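**Ticket 765: pick cell, gripper signal drops out at wrist**
Opened: Thu 11 January
Assigned to: Iñaki Echevarría
Status: waiting on part

Parngate reported that the gripper input goes low for a moment during picks and the program stops on fault 178. It only happens with joint 6 turned well past its home position. Restarting clears it until the next long turn.

Swapped the I/O card first, no change. Checked air pressure at the valve, fine. Then jogged the wrist by hand at low speed with the signal monitor open. The input dropped on the 11th turn and came back when I held the yellow cable still.

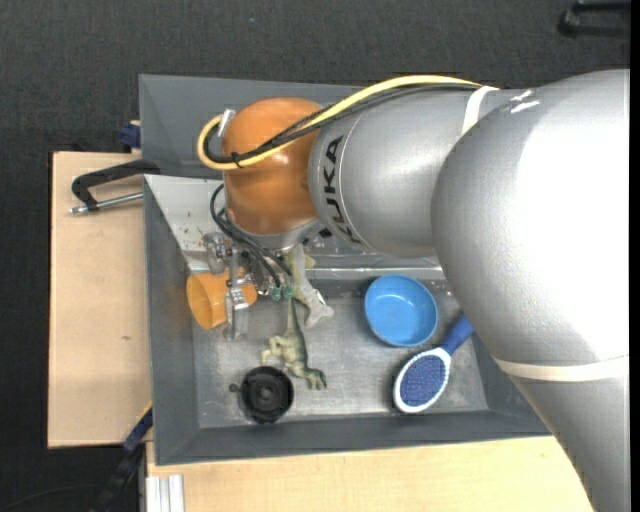 *Cable routing at the wrist. Yellow cable loops tightly before the connector.*

The loop is too tight for my liking. Plan is to cut the tie, give the yellow cable more slack and re-tie it with the black ones farther back. Leave the hoses alone.

Ordered a replacement cable from Geltel, 1000 mm. Until it arrives, joint 6 is limited in software and the cell runs at reduced speed. Please don't remove the limit. After the swap I'll run the full pick set overnight and post the fault count in this ticket.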